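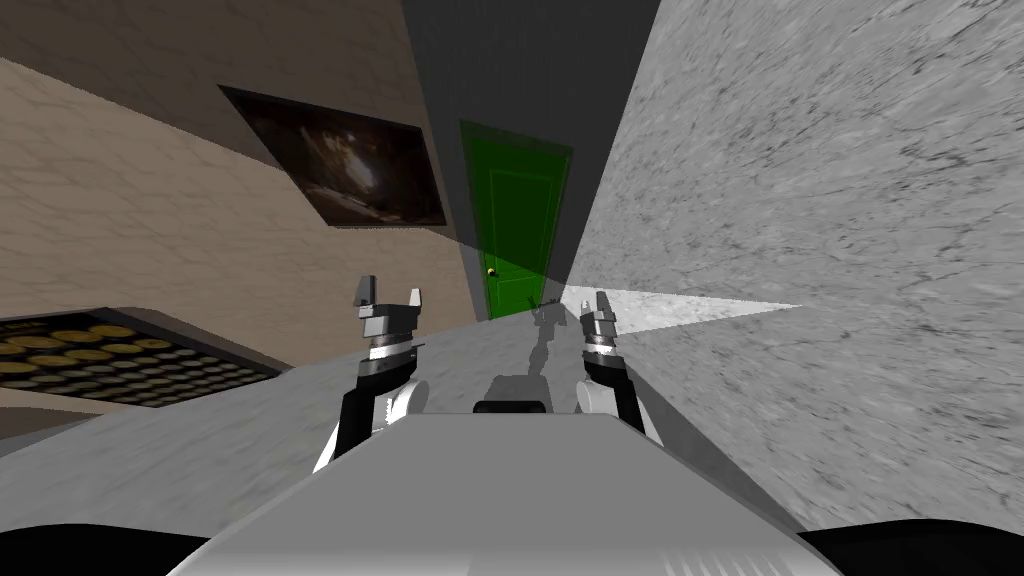

The green door at the far end of the passage.

So I'd been renting the room on Maglaya Street for 49 days when Eun-seong Ahn slid a note under my door that said YOUR AUNT CALLED AGAIN. I don't have an aunt! I went down in my socks to tell him so.

"She's very nice," he said, stirring his soup. "She asked if you still hate plums."

I do hate plums (the skins, mostly), but that's beside the point. I asked what she'd left for a number and he handed me a bus ticket with 697 written on the back, and under that, Dorulia.

"That's the bus," he said. "She'll be at the last stop until September."

Well, I laughed, went back up, and lay there listening to Ramil Ambrosio practice his trumpet through the wall, the same two notes, over and over, like he was asking me something. By midnight I had my coat on.

The driver didn't even look at my ticket. "You're the plum one," he said, and shut the doors behind me.

I took the seat by the heater and tried to think what you call an aunt you've never met.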